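3.2 Reported reasons for switching

Of the 600 people who returned the first questionnaire, 179 said they had voted for more than one party in the last three municipal elections. We call this group switchers. The label covers people who moved once and stayed with their new party as well as people who moved and came back. We did not separate the two in the main analysis, because the recall data for the earliest of the three elections were too thin. Baláž and Tapley drew the same line in their work on the Gornen district, and we kept their wording for the recall items so that the two sets of answers could be read side by side.

Switchers were asked to give a reason in their own words. The answers were short, usually a single sentence, and many named a local matter: the bus routes, the water rates, the sale of the old market building in Jescombe. National issues came up less often than we had expected. When they did come up, they were mostly tied to a party leader and how that person had behaved in office. One respondent wrote that she "liked him until he stopped answering letters." Another said he had no quarrel with the party he left and would go back to it if the ward candidate changed.

Answers were coded by Iordache and Awan, working separately from the same code sheet. Where they disagreed, Afridi read the answer and made the final choice. Most disagreements concerned the border between "candidate" and "record in office," and an answer that mentioned both was placed under whichever came first in the sentence. This rule is crude. It was chosen for speed and it probably makes the "candidate" category look larger than it should.

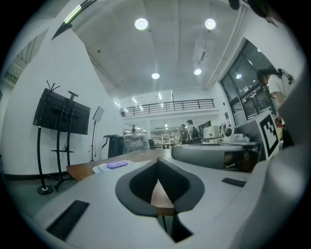 Figure 2. Tabletop view.

The second questionnaire went out in May to everyone who had agreed to be contacted again. It repeated the party items and added a set of questions on campaign work. We wanted to know whether people who had knocked on doors or made calls for a party were less likely to leave it. Earlier writing on this point is divided. One view holds that campaign work ties a person to a party through friendship and habit. The other holds that it shows people the inside of the party and gives them more reasons to be annoyed with it.

Our answers support neither view strongly. Former campaigners in the Khokhar and Jescombe wards switched at much the same rate as other voters. In Gornen they switched less, but the local party there had very few active members and several of them were related to one another. We do not think the Gornen result should be given much weight. What did differ was the way former campaigners explained themselves. They wrote longer answers, they named more people, and they were more likely to describe the change as a break with a local branch than as a change of mind about policy.

We also asked how respondents felt about the word "loyal" when applied to voting. Here the wording gave us trouble. Some people took it as praise, some took it as an accusation, and 2 crossed the item out and wrote their own question beside it. Those papers were kept in the sample, with the item marked as missing. A fixed set of statements would have been easier to score, and we would use one if the survey were run again.

A further limit is that all answers depend on memory. People tend to bring their past votes into line with their present views, so the number of switchers given above is more likely to be too low than too high. A voter who has settled with a new party may come to believe that he or she was always close to it. The Lallidus panel, which asks the same people soon after each election, avoids most of this problem, but it does not cover ward contests and could not be used to check our figures. Section 3.3 turns to the respondents who reported voting for the same party each time and asks how many had considered leaving it.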